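Visit report: Clondotano paper converting plant, open day, Aug 28, 2026

The Clondotano site converts parent reels of tissue into facial tissue, napkins and a small amount of kitchen roll. It does not make paper. Reels come in by truck, and everything after that point happens under one roof. The open day was the first since the new wrapping hall started up in January, and the wrapping hall was the reason I went.

Registration was at the north gate. Visitors got a hairnet, a visor and ear plugs, and were split into groups of 9. The route took 139 minutes including the stop in the meeting room, against a printed schedule of two hours. Phones were allowed everywhere except the unwind section.

Unwind and slitting

Parent reels are stored on end, three high, in a hall with humidity control. Each reel carries a card with its basis weight, ply and date of arrival. Two reels run at once for two-ply product, and the webs meet at an embossing roller that presses the edges together. No glue is used on facial grades. The guide let us handle offcuts from before and after the embossing station. The difference in stiffness is small but easy to feel if the sheet is pulled across the grain.

Dust is the main housekeeping problem in this hall. Extraction hoods sit over every slitting position, and the floor is vacuumed between shifts. There was still a fine white layer on the handrails.

Folding

Facial tissue goes to the interfolders, of which there are three. The sheets are laid into each other so that pulling one lifts the next. The resulting log is cut to pack length by a circular saw that is sharpened in place. Cut faces are checked for fuzz, and a bad face means the blade is due. One folder was stopped for a belt change during our visit, which gave a better look at the folding rollers than the two that were running.

Wrapping hall

The hall is long, bright and much quieter than the folding area. The wrapping line was supplied by Sadeghi and runs film from a roll over a forming shoulder, around the stack, and through a lengthwise seal and two end seals. Stated output is 183 packs per minute. On the display it read lower than that for most of the time we stood there, with short stops for film splices.

Film tension was the subject of most questions. If it is too low, the print drifts and the front label ends up off center. If it is too high, the perforation at the opening can start to tear before the pack reaches a shelf. Metallic films are less forgiving than clear ones – every crease catches the light, so wrinkles that would pass on a plain pack are plain to see.

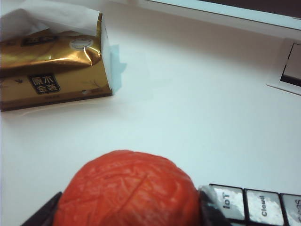
The second half of the session dealt with openings. A tissue pack has to stay closed in transport and then open along one line, at the first try, in the hands of someone who is not looking at it. In practice many packs tear past the perforation into the surrounding film. The plant tests this by hand and on a pull tester, and the two methods do not always agree. Staff said the hand test is kept for that reason, though it takes longer and depends on who is doing it.

A related fault is the first sheet. If the stack is compressed too hard, the first pull brings out a wad or shreds the top ply. Clondotano leaves a little headroom in the pack, and the cost is a softer shape that stacks less neatly in a case.

Case packing and store

Cases are erected, filled and taped automatically, then palletized by a machine from Clirka. The pallets are stretch-wrapped with a top sheet against dust. Hostia, the carrier, has its own loading bay on the east side. We saw one trailer being loaded. Tissue fills a trailer by volume long before it reaches the weight limit, so case dimensions get more attention here than I had expected.

Practical notes

Parking is limited and the overflow lot is unpaved. The walkway above the folders has open grating and is unsuitable for thin heels. Sound levels at the saw make the guide inaudible, and the handout covers that station poorly. Anyone mainly interested in wrapping should ask for a morning group, as the line changes over to napkins after lunch.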